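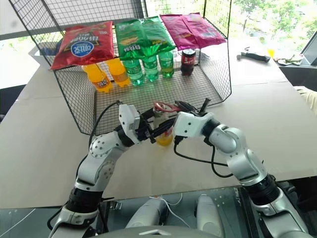
Tillenero sets budget for two-armed picking cells

Snack distributor Tillenero has approved the purchase of 6 two-armed robot cells for its Starow depot, with delivery planned for November. The cells will handle mixed orders of crisps and bottled soft drinks, which are packed by hand at present.

The specification was drawn up by Tamara Furtună, head of equipment planning. It calls for parallel-jaw grippers on both arms, with fingers able to hold a bottle by the neck, and for open-topped mesh baskets in place of the current cartons. The depot will need 400 baskets. Crisp bags are listed separately in the tender – they deform under the jaws, and suppliers must state a maximum closing force.

Two integrators, Meltetti and Dobre, have submitted quotes. Both include 17 days of on-site commissioning. Spare finger sets are priced as an extra, and Cornel Cozma of the finance department has asked for these to be moved into the main contract.

Floor power at Starow is adequate for four cells. The remaining two depend on a new distribution board – this has its own budget line and has not yet been ordered.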